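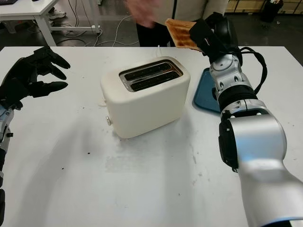
Toaster station in the Cheetham shared kitchen: placement, tray and cleaning

Forum: Wistau Residences > Shared Facilities > Kitchens
Thread status: Open

facilities_desk
Posted 18 April 2023

Residents and staff are invited to comment on the proposed arrangements for the toaster station at Cheetham. The two-slot toaster is to remain on the white table, with the power cord leading away at the back. The blue tray will stay beside it as the place for finished toast. Plates are not to be stacked on the toaster at any time, including when it is switched off.

The following points are open for comment:

Whether the tray should be to the right of the toaster or in front of it.
How often the crumbs should be emptied.
What may be used on the grayish staining along the lower edges of the toaster.

Comments on the choice of bread should be posted in the Supplies section.

second_floor_east
Reply 1

Thank you for opening the matter to comment. Our floor supports keeping the tray on the right. Most users on this corridor lift toast out with the right hand, and a tray in front of the toaster would have to be reached over each time. The raised rim is useful and should be kept in any replacement. The flat boards used at Rakum allowed crumbs to run directly onto the table.

We would ask that the tray not be used for butter, knives or jars. It has become a general holding area in the past.

plullitz_annex
Reply 2

The Plullitz annex has a similar table and reached a different conclusion. We do not use a tray. Each person brings a plate to the toaster and removes the toast directly to it. A shared tray must be washed by someone, and in practice it was washed by whoever disliked crumbs the most. I would suggest that Cheetham consider the same approach before any rule about left or right is adopted.

second_floor_east
Reply 3

The annex serves far fewer people at breakfast. With a line waiting, the tray lets one person clear the slots and step away to find a plate. We would not wish to lose it.

facilities_desk
Reply 4

Both positions are noted. The tray will be retained for the present. The question of who washes it will be added to the list. 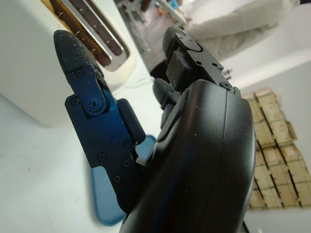 Toaster at the Cheetham kitchen station, viewed from above.

appliance_safety
Reply 5

The safety office has the following remarks on cleaning.

The toaster must be unplugged and fully cool before anyone cleans it. Crumbs are to be removed in accordance with the manufacturer's instructions. No knife, fork or skewer is to be placed in the slots, and this applies equally to a slice that has become stuck. Unplug the toaster, wait, and use wooden tongs.

The outside may be wiped with a damp cloth that has been wrung out well, and then dried. Spray cleaners are not to be used on or near the toaster. Apply any cleaner to the cloth, at a distance from the table.

The cord should stay behind the toaster and should not be led across the part of the table where people set down plates. Please do not tuck it underneath to make the table look neater.

rakum_house
Reply 6

May I ask for guidance on the staining? At Rakum we had a gray line along the bottom of a light-colored toaster, and it was removed with a paste of baking soda and water, left on for 7 minutes and wiped away. A scouring pad had been tried earlier and dulled the finish. The dull patch is still there and looks worse than the mark did.

appliance_safety
Reply 7

A small amount of baking soda paste on a cloth is acceptable on the outside only. It should be kept well away from the slots and the control. Scouring pads, steel wool and bleach should not be used on a matte finish. If the mark remains after two attempts, it should be left alone. A stain on the outside is a matter of appearance and does not require the toaster to be taken out of service.

plullitz_annex
Reply 8

I do not fully agree that it is only a matter of appearance. People judge a kitchen by what they see on entering, and once one item looks neglected the rest of the room is treated accordingly. Our annex wipes the table under the toaster every evening, moving the toaster to do so. Wiping only up to the edge leaves a line of dirt on both surfaces.

third_floor_west
Reply 9

Our floor has no objection to an evening wipe, provided that it is assigned. The present notice says "Please leave the table as you found it," and people who find crumbs therefore leave crumbs. A named floor for each week would be clearer.

We would also ask for a word on toast left in or on the station. Waffle-patterned slices that have gone cold on the tray by midmorning are of no use to anyone. They should be thrown away by the person who made them. 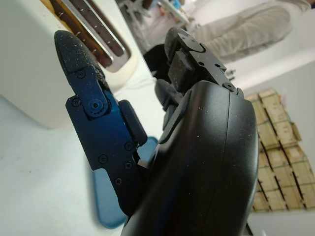

On the matter of space, our floor would prefer that the stretch of white surface beside the toaster be kept free of cereal boxes and paper towels. Paper towels in particular should be stored elsewhere. They have been left close enough to the toaster on several mornings to cause concern, and we have moved them ourselves.

appliance_safety
Reply 10

The safety office supports the previous comment. Paper, cloth and packaging should be kept away from the toaster, and nothing should hang above it. The toaster should also be attended while in use. A person who has started the toaster should remain in the kitchen until the toast is out.

second_floor_east
Reply 11

We accept the rota proposed by the third floor on condition that it covers the tray as well as the table. Three floors share this kitchen, so each would take its turn every third week.

plullitz_annex
Reply 12

The annex withdraws its objection to the tray if the rota is adopted. We maintain our view that plates would be simpler.

facilities_desk
Reply 13

The arrangements for Cheetham will be as follows until the review in November.

The tray stays to the right of the toaster and is for toast only. The floor on duty washes it each evening, wipes the table, including under the toaster, and empties the crumbs after the toaster has been unplugged and has cooled. Paper towels and packaging are to be kept off the surface beside it. Baking soda paste may be used on the outside as described in Reply 7.

A revised notice will be posted in the kitchen. Floors that wish to exchange weeks should arrange this between themselves and inform the desk.

third_floor_west
Reply 14

Please confirm which floor has the first week.

facilities_desk
Reply 15

Second floor east has the first week, followed by third floor west. The first floor has not replied in this thread and has been given the week after that.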